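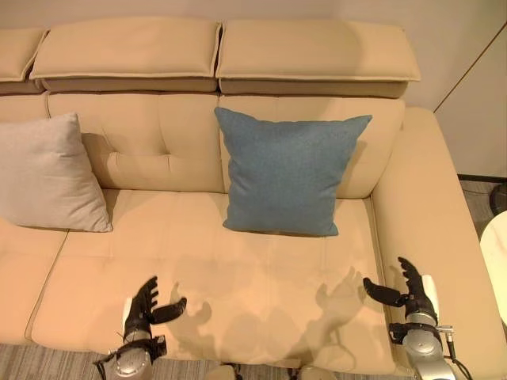

작성자: 라운지3층담당 | 분류: 시설관리 / 업무자동화 | 월요일 등록 | 답변 3

라운지 정리 작업에 로봇 투입 후 인력 배치와 작업 기준, 어떻게 정하셨습니까

공유오피스 건물에서 시설 운영을 맡고 있습니다. 건물명은 Stavden이고 관리 대상 라운지는 15개소입니다. 12월부터 소파와 안락의자의 쿠션 정돈, 좌석 정위치 작업을 양손형 로봇에 넘기는 방안을 시행 중입니다. 운영 소프트웨어는 Pruno, 설치와 유지보수는 Stanness에서 담당합니다.

기존에는 미화 인력 8명이 오전 순회 때 바닥, 테이블, 쿠션을 한 번에 처리했습니다. 지금은 쿠션만 로봇이 하고 나머지는 사람이 합니다. 공정이 나뉘면서 다음과 같은 문제가 생겼습니다.

첫째, 순회 순서가 맞지 않습니다. 사람이 먼저 들어가면 청소기를 돌리면서 쿠션을 치우게 되고, 로봇이 먼저 들어가면 정돈된 쿠션을 사람이 다시 건드립니다. 같은 작업을 두 번 하는 셈입니다.

둘째, 완료 기준이 없습니다. 사람이 할 때는 "보기에 괜찮으면 됨"으로 통했는데, 로봇 작업 목록에는 쿠션의 위치와 각도를 지정해야 합니다. 가죽 소파는 등받이 쪽에 기대어 세우고 모서리가 위로 가게 하는 정도로 적어 두었습니다. 이 정도면 충분한지 모르겠습니다.

셋째, 직원들의 업무 기록입니다. 로봇 작업은 Pruno에 자동으로 남는데 사람의 작업은 종이 점검표에 남습니다. 월말에 두 기록을 대조하면 사람이 한 일이 적어 보입니다. 이 점에 대해 미화팀에서 이의가 있었습니다.

비슷한 규모로 운영하시는 분들은 순서와 기준, 기록을 어떻게 정리하셨는지 알고 싶습니다. 근무시간 조정까지 가야 하는 사안인지도 궁금합니다.

Pui-shan Lu
채택된 답변

업무용 건물에서 같은 종류의 작업을 분리해 운영하고 있습니다. 저희 기준으로 적습니다.

순서는 구역 단위로 고정하십시오. 시간대로 나누면 한쪽이 지연될 때 반드시 겹칩니다. 저희는 사람이 바닥과 테이블을 끝낸 구역에 완료 표시를 하고, 표시된 구역만 로봇 대기열에 들어가게 했습니다. 로봇이 항상 뒤입니다. 반대 순서도 시험했지만 청소기 작업 때 쿠션이 다시 움직여서 폐기했습니다.

완료 기준은 각도보다 접촉 조건으로 쓰는 편이 관리하기 쉽습니다. 저희 작업서에는 이렇게 되어 있습니다.

밑변이 좌석면에 닿을 것.
뒷면이 등받이에 닿을 것.
쿠션끼리 겹치지 않을 것.
팔걸이 위에 걸쳐진 상태는 미완료로 처리.

각도 값을 넣으면 등받이 누빔이나 쿠션 충전재 상태에 따라 편차가 생기고, 재작업 판정이 늘어납니다. 육안으로는 문제가 없는데 기록상으로만 불합격인 건이 쌓이면 현장에서 기록을 믿지 않게 됩니다.

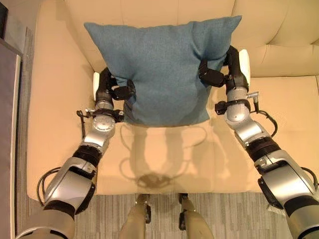
양쪽에서 눌러 잡는 방식은 부드러운 쿠션에서 아랫부분이 구겨질 수 있으니, 놓은 다음 형태를 펴는 동작을 별도 항목으로 둘지 결정해야 합니다. 저희는 로비처럼 외부 손님이 먼저 보는 곳만 항목에 넣고 내부 라운지는 뺐습니다. 모든 구역에 넣으면 좌석당 소요 시간이 늘고, 그만큼 개방 시각이 밀립니다.

1인용 안락의자와 긴 소파도 작업서를 따로 쓰십시오. 안락의자는 좌우 팔걸이 때문에 팔이 들어갈 폭이 제한되고, 긴 소파는 쿠션이 여러 개라 배치 순서를 정해야 합니다. 한 장으로 묶어 두면 예외 조항이 본문보다 길어집니다.

기록 문제는 건수로 비교하지 않는 것이 맞습니다. 로봇은 쿠션 하나를 한 건으로 남기고 사람은 구역 하나를 한 건으로 남기기 때문에 단위부터 다릅니다. 저희는 구역별 점검표를 하나로 합치고 공정마다 수행 주체를 적는 칸을 만들었습니다. 로봇이 중단되어 사람이 마무리한 건은 "인계"로 따로 집계합니다. 이 항목이 없으면 사람이 대신 처리한 작업이 로봇 실적으로 들어갑니다. 첫 달 인계 건수가 19건이었는데, 통합 전 양식에서는 전부 로봇 완료로 잡혀 있었습니다.

근무시간은 바로 줄이지 마십시오. 쿠션 정돈은 순회 중간에 끼어 있던 짧은 작업이라, 빠진다고 해서 연속된 여유 시간이 나오지 않습니다. 대신 구역 완료 표시, 로봇 중단 확인, 이동 경로 위 물건 치우기가 새로 생깁니다. 이것을 업무분장에 명시하지 않으면 무보상 추가 업무가 됩니다. 미화팀의 이의는 그 부분까지 포함해서 다시 들어 보시는 것이 좋겠습니다.

zarei_현장
답변

저희는 Zarei 물류 사옥 휴게실인데 그냥 로봇을 밤에 돌리고 아침에는 사람만 들어갑니다. 겹칠 일 없음. 기준 같은 건 따로 안 정했고 설치업체 기본값 그대로 씁니다. 민원 없었습니다.

다만 야간에는 중단되면 아침까지 그대로 서 있습니다. 출근해서 그것부터 확인합니다.

설비기록2034
답변

위 답변에 두 가지 보충합니다.

인계 항목을 만들 때 중단 사유 코드를 너무 세분하지 마십시오. 저희는 처음에 현장 직원이 사유를 직접 고르게 했더니 대부분 "기타"로 들어왔습니다. 파지 실패, 경로 막힘, 대상 없음, 기타로 줄인 뒤에야 쓸 수 있는 자료가 나왔습니다. 대상 없음은 쿠션이 다른 좌석이나 다른 층으로 옮겨진 경우인데, 생각보다 비중이 큽니다. 이건 로봇 설정으로 해결되지 않고 라운지별 수량표를 사람이 갱신해야 합니다.

그리고 정지 권한을 문서에 넣으십시오. 미화 인력이 로봇을 멈춰도 되는지 불분명하면 다들 옆에서 기다립니다. 저희 쪽은 구역 안에 있는 직원은 누구나 정지시킬 수 있고 사유 보고는 나중에 하는 것으로 했습니다. 재가동은 교육을 받은 사람만 합니다. 교육 시간은 근무시간으로 처리했습니다.

가죽 좌석은 이염 점검도 주기에 넣는 것을 권합니다. 진한 색 직물 쿠션을 늘 같은 자리에 세워 두면 밝은 가죽에 색이 옮는 경우가 있습니다. 사람이 정돈할 때는 위치가 조금씩 달라졌지만 작업서대로 하면 매일 같은 자리입니다. 저희는 월 1회 좌우를 바꿉니다.

라운지3층담당
작성자 댓글

답변 감사합니다. 구역 완료 표시 방식으로 먼저 바꿔 보겠습니다. 점검표 통합은 양식 승인이 필요해서 다음 달 적용 예정입니다. 인계 항목은 Stanness에 문의하니 Pruno에서 수동 입력만 가능하다고 합니다. 당분간 종이로 병행합니다.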